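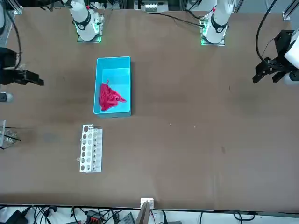 Desktop and Application Delivery Engineer

Clarkness, Sitholm office, with up to three days a week from home
Permanent, full time
Reference: DAD-14

Clarkness runs remote desktops and published applications for other organisations. Our customers are mostly housing associations, legal practices and small hospitals' back offices, and they pay us to host the programs their staff use all day and to keep them working at a decent speed. We have 40 customers at present. The smallest has a handful of users and the largest has several sites and a call centre.

We are looking for an engineer to join the delivery team in Sitholm. The team looks after the session hosts, the gateways, the profile storage and the images that everything is built from. You would be the fifth engineer in the team and would report to the delivery manager.

The post is new. Over the past year we have taken on several customers with older finance and case management software that was never meant to run on a shared desktop, and the packaging work has grown faster than we planned for.

What you will do

Most weeks are a mixture of planned work and tickets. Planned work includes building and patching master images, packaging applications, testing them with the customer's own staff, and moving users from one version to the next. Tickets reach the team after the service desk has looked at them, so you will not be resetting passwords, but you will get the slow logons, the printers that vanish between sessions and the spreadsheet add-in that only fails for one department.

You will look after a group of eight customers as their named engineer. This means you know how their set-up is put together, you keep its documentation up to date, and you join their service review every quarter. You do not have to deal with contracts or renewals. The account managers do that.

You will also:

Watch the load on the session hosts and say when a customer needs more capacity, with figures to back it up.
Write and maintain PowerShell scripts for image builds and routine checks. We keep these in a shared repository and another engineer reviews every change.
Take part in recovery tests, which we run for each customer once a year.
Help to move the remaining customers off our old profile system. This is the largest single piece of work for the team in the coming year.
Work with the network team on gateway certificates, load balancing and firewall changes.

What we use

Our main platform is Windows Server with Remote Desktop Services. A smaller number of customers are on Citrix or on Azure Virtual Desktop. Hosting is split between our own equipment in two data centres and Azure. Monitoring is done with Skilov, our in-house tool, which collects logon times, session latency and host load. You will be shown how to use it and nobody outside the company is expected to know it. Faulkner is our name for the image build process, and you will see it mentioned in the job description pack.

What you will need

At least two years' work supporting remote desktops or published applications for a good number of users. It does not matter which vendor's product it was.
A sound knowledge of Windows Server, Active Directory and Group Policy. You should be able to work out why a policy is not applying without guessing.
Enough PowerShell to write a script from scratch and to read somebody else's.
Experience of packaging or installing awkward applications for several users on one machine.
The ability to explain a technical fault in plain words, in writing and on the telephone.
The right to work in the UK. We are not able to sponsor visas for this post.

It would help if you also had:

Some experience of Azure, particularly virtual machines and file storage.
Experience of FSLogix or a similar profile product.
Some knowledge of how networks affect remote sessions, such as the difference between low bandwidth and high latency.
Experience of working for several customers at once.

You do not need a degree. Certificates are welcome but we do not score them in shortlisting. If you meet the main points and none of the extra ones, please apply.

Hours and on-call

The normal week is 37.5 hours. Core hours are 10am to 3.30pm and you may arrange the rest around them with your manager's agreement, provided the team has cover from 8am to 6pm.

There is an on-call rota, which you would join after your probation. It is shared between the delivery and network teams and comes round one week in eight. You are paid a fixed allowance for each week on call, plus time worked at one and a half times your hourly rate. If you are called out after midnight you start late the next day, with no loss of pay. Calls are for faults that stop a whole customer from working. A single user who cannot log on waits until the morning.

Some changes have to be made outside office hours. We plan these at least 14 days ahead and you can take the time back or be paid for it.

Pay and benefits

The salary band is printed in the job description pack. Where you start in it depends on experience, and we will tell you at the first interview where we think that would be. Pay is reviewed each April.

25 days' holiday plus bank holidays, going up by one day a year to a limit of 30.
Employer pension contribution of 8 per cent if you pay in 4 per cent or more.
Sick pay at full rate from the first day, once probation is passed.
A laptop, two screens and a chair for use at home.
Exam fees and study days for training agreed with your manager.
Secure cycle parking and a small number of car spaces, which are booked by the day.

Where you will work

The office is on the first floor and is reached by stairs or lift. It is a short walk from Sitholm station. New starters come in every day for the first four weeks, because much of what you need to learn is easier to pick up beside another engineer. After that the team is in together two days a week. You may occasionally need to visit a customer or one of the data centres, and travel is paid from the office.

Probation is six months.

How to apply

Send a CV and a covering note of no more than one page to the recruitment address in the job description pack, quoting DAD-14. In the note, please tell us about one remote desktop problem you have dealt with, what you checked, and what the cause was. If you did not find the cause, tell us what you ruled out. We read these closely and they count for more than the layout of the CV.

Applications close at 5pm on the last working day of April. We reply to everyone who applies.

There are two stages. The first is a video call of 40 minutes with the delivery manager and one of the engineers. The second is at the office and takes half a day. It includes a practical exercise on a test system, in which you look into a slow logon and write a short note to the customer about it. You may use the internet and your own notes. We pay travel costs for the second stage.

If you need any change to the process, such as extra time, written questions in advance or a different format for the exercise, let us know when you apply or at any point afterwards. It will not affect how your application is marked.

We would like the successful person to start in June, but we will wait for someone with a longer notice period. References are taken up only after an offer has been accepted, and a basic criminal record check is required for all engineering posts.

Recruitment agencies: we are filling this post directly and will not accept CVs from agencies.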